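Towel Folding Study – Participants Wanted

Usby is looking for 50 adults to take part in a paid study of how people fold towels and other small household cloths. The study runs at our Kinyua Street site. Sign-up is open now and closes when all places are filled.

Posted 28 June 2023
Contact: Ketsara Phetsri, study coordinator

What the study is about

Most people fold a towel several times a week and never think about how they do it. Some lay it flat and smooth it first. Some hold it up by two corners and fold it in the air. Some fold in thirds, some in half and half again, and some roll. We want to write down these habits in detail, including the part that comes before the first fold, when the cloth is still in a heap and a corner has to be found.

The results will go into the Taridora handbook, a guide to household work used in home care training. The current edition has two pages on folding, and the people who teach from it have told us that is too short. Agathe Pons is editing the new chapter and will be present at many of the sessions.

What you will do

You come in once, for one session of 70 minutes. The session has two parts.

In the first part you fold. We give you cloths one at a time and you fold each one the way you would at home. There is no correct fold and you are not being timed. Some cloths come to you flat and some come crumpled. Bath towels, hand towels and a few awkward shapes are included. You may stop between cloths if your hands or back get tired.

In the second part you sit down with one of us and talk through what you did. We will ask where you learned to fold, who does it in your household, and whether your shelves or drawers decide the size of the finished fold. This part is recorded as sound only and typed up later.

The work surface

Cloths are worked on a square dark green surface with slightly raised edges. We picked a dark color so that the outline of a light cloth is easy to follow, and a plain one so that there are no lines to fold along. A tan towel is used in the practice round.
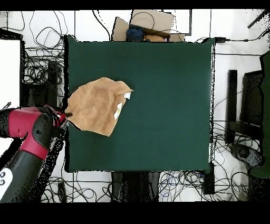 The practice round does not count toward your results. It is there so that you can get used to the surface and ask questions before we begin. Take as long as you want over it. If you are left-handed, say so when you sign up and we will place things on the side that suits you.

You may stand or sit. Tell us which you prefer when you book. Please do not change the way you normally work to suit what you think we want. A quick, untidy fold is as useful to us as a neat one, provided it is what you would do on an ordinary day at home.

Who can take part

You need to be 18 or older and do at least some of the laundry where you live. You should be able to use both hands to handle a bath towel, with or without aids. You should be comfortable talking in English or in Lao for the second part.

We would like to hear from people who have folded for a living, for example in hotels, hospitals, gyms or laundries. Up to 3 places in each group are kept for them. We would also like more men than we had last time. The pilot in January was nearly all women.

You cannot take part if you were in the pilot, or if you work for Usby or for Humus, who supply our cloths and wash them between sessions. Family members of staff are also not able to join this time.

If you have a skin condition that reacts to cotton or to detergent, please write to us before booking. Humus washes everything without perfume, but we would like to talk it over first.

Payment

You receive $68 for the session, paid by check or by bank transfer within two weeks. If you decide to leave partway through you are still paid in full. We also refund bus fare if you bring the ticket or send a picture of it.

Parking is free in the lot behind the building. The spaces by the front door belong to the dentist, and they do tow.

More about the cloths

We are often asked why we start with a heap. People who teach folding usually begin with the towel already spread out, and learners then get stuck at home when they pull one from the dryer. Finding the first corner is a skill of its own. Some people lift the cloth from the middle and let it hang until an edge shows. Others pinch whatever is closest and work along the hem with the other hand.
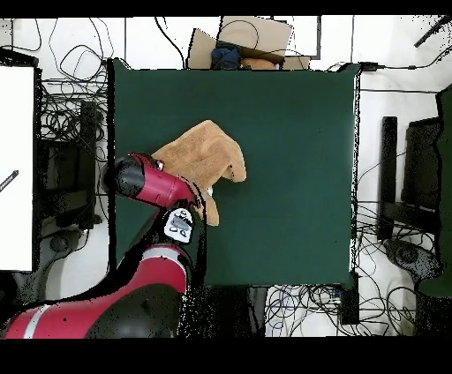

Labels matter more than we expected. In the pilot several people looked for the care label first and used it to tell one end of the towel from the other. Others said they never look at it. For this reason we leave the labels on, and we ask you not to pull them off, even if you do that at home.

You are welcome to bring one towel of your own, clean, and fold it at the end. It stays with you. We only measure it.

What we keep

We keep the notes from your session, the measurements of each finished fold and the typed interview. Your name is held on a separate sheet and is not printed anywhere. You can ask us to remove your material at any point until the chapter goes to the printer. After that we can't take it out of the book, but we can still delete our own copy.

How to sign up

Send a message to Ketsara Phetsri through the contact form on the Usby site and put "towels" in the subject line. Please include:

Your first and last name
Your age
A phone number where we can reach you in the daytime
Whether you prefer a morning or an afternoon session
Whether you want to stand or sit
Any paid folding or laundry work you have done, and where

You will get a reply within five working days with a choice of times. If none of them suit you, write back – we add evening sessions when enough people ask for them.

Please wear sleeves that are short or can be rolled up, and leave large rings at home if you can, as they catch on the loops of the toweling. There is a locker for bags and coats. Water and coffee are in the hallway and should stay there while the cloths are out.

Children can't come into the session, but there is a bench outside the door if another adult is with them.

Questions about the handbook chapter should go to Agathe Pons. Questions about times, payment or access to the building should go to Ketsara. The entrance is step-free and the session is on the ground floor.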